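The Lid Is the Hard Part
Kitchen care: glass, cloth and the order of work

A glass pan lid is usually the last thing washed and the first thing put away wet. The pan gets attention because food sticks to it. The lid gets a rinse, a shake and a place in the cabinet, where the water left under the rim dries to a ring of white scale.

For this feature, lids were washed and dried by hand in an apartment in Morthorpe over one February. The tap water there is hard, and the spotting was visible after a single rinse. Three cloths were compared: a flat cotton towel, a terry towel and a ribbed cloth sold by Pranari in packs of two. Each was laundered 13 times before use, without fabric softener, which coats the fibers and cuts the amount of water they take up.

The ribbed cloth gave the best result on glass. The raised lines move water along the surface and the channels between them hold it. Terry absorbed more in total but left lint near the knob. Flat cotton was adequate for the first lid and poor by the third.

Folding matters more than brand. A cloth folded into a small pad keeps an even pressure under the fingers, and it can be turned to a dry face partway through. A loose cloth drags its corners over glass that has already been finished. 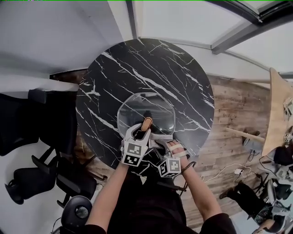
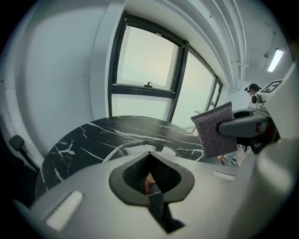
A glass item on the black, white-veined round table, and a ribbed cloth held in a gripper.

By the Home Care Editor, Mutbridge Quarterly

The order of work is simple. Hold the lid by its handle and dry the inside first, from the center outward. Turn it over and dry the top in overlapping strokes. Refold the cloth to a dry face and run it once around the rim, pressing it into the joint between metal and glass on lids that have a band. Finish at the base of the handle, where water collects under the fitting and creeps out later.

Handles need separate treatment. Wood should not be soaked. It swells at the screw hole, then shrinks as it dries, and the fitting loosens a little each time. Wipe it with a damp cloth, dry it at once and apply a thin coat of food-safe mineral oil when the surface looks dull. Tighten the screw by hand only. Overtightening puts a point load on the glass around the hole, and that is where many lids fail.

The work surface has some bearing on the result. Dark, glossy tops show every drop, which is useful when checking whether a lid is still shedding water. They also show lint and smears. Wipe the surface before setting glass on it, as a grain of salt or grit under the rim can scratch both. Lift the lid to move it. Do not slide it.

For scale that has already formed, use equal parts white vinegar and water on a cloth, left in place for 13 minutes, then rinse and dry. Keep vinegar off marble and other natural stone, which it will etch. The Fakir rack used for storage in Morthorpe holds lids upright with a gap between them, so any moisture left under the rim can drain. Stacking them flat traps it.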